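7/19/22 - glaze bench, second shelf tests

Opened the Clemov kiln at lunch. Ka-ming had his money on the celadon and I had mine on the tenmoku, and we both owe the coffee tin a dollar.

Celadon first. Recipe as in the old binder, except that the feldspar is the new sack from Dhillon and the binder dates from a time when feldspar came from somewhere else. It came out the green of hospital corridors. Glossy, even, no pinholes, and I wouldn't drink out of it if you paid me. Ľubica likes it, but Ľubica also likes the hallway.

The tenmoku ran. It ran off the tile, over the cookie and onto the shelf, where it will stay until I find the angle grinder. I had written "thin coat, two dips" on the tile in iron pencil, and my own handwriting on the back says three. Moving on.

Things to change before the next firing:

- Sieve the Dhillon batch again. There were lumps in the bucket after the first pass, and I pretended they were air.
- Drop the whiting in the celadon from 8 to 4 and leave everything else alone. Hưng wants to change the iron at the same time. Hưng may do this in his own bucket.
- Two dips. TWO.
- New cones. The box on the windowsill has been damp at least once, and I don't trust what it tells me.

The Jarus slip is a different story. Ngân mixed it on the thin side and brushed it onto leather-hard tiles, and test 269 is the first one this summer where the slip didn't peel at the corner. She is being unbearable about it, fairly. I asked what she did differently and she said "stirred it." Entered here as a method.

Chiến asked whether we should stop using the same clay for tests and for real work, as the tests keep coming out better. I don't have an answer. I suspect we're more careful with things we plan to break.

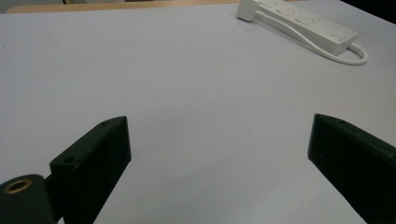
*Page last changed 7/19/22*

Table rule, again: wipe down with a wet sponge, never a dry brush. The dust is silica whatever color it happens to be, and the sponge goes in the bucket and the bucket goes in the settling trap. I found the sponge in the sink on arrival. The sink has no trap. Names are known.

Orno controller: still adds an extra hold at the top if you press start with the lid switch open. Close the lid, count to two, then press. The manual says this can't happen.

Next firing once the shelf is ground clean, so possibly August. Tiles for it are on the left side of the drying rack, under the plastic. Please don't lift the plastic to look.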